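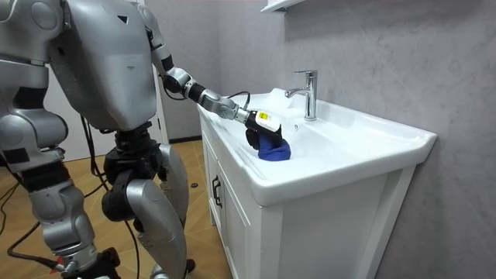 Figure 4. A silver humanoid robot holding a blue cloth against the inside of a sink basin.

4.2 Agreement between claimed and recorded strikes

The first comparison concerns air strikes on armed groups in the Donska and Endano districts. Official statements were taken from the press office of the regional command, and local accounts from two radio stations and the weekly bulletin of the Toprak monitoring project. An event entered the data set when at least one source gave a place and a day. This produced 828 entries. After duplicate reports of the same strike were merged, 800 events remained.

Of these, 694 appear in both the official and the local record. The other 106 appear in only one, and most of them fall in Endano, where the Toprak bulletin was not printed during the rainy months. We did not treat a missing report as evidence that a strike had not taken place.

Agreement on location was high in both districts. Agreement on the number of dead was lower, and the gap widened when the target was a vehicle on an open road. Official statements tended to give one figure for fighters killed and no figure for anyone else. Local accounts often gave a single total without saying who was a fighter. The two kinds of figure cannot be compared directly, and they are kept in separate columns in the tables that follow.

Strikes near Jadum were coded by hand. The name refers both to a market town and to the hills north of it, and early reports seldom say which is meant. Where the text did not settle the matter, the event was assigned to the district only and left out of the distance measures in Section 4.3.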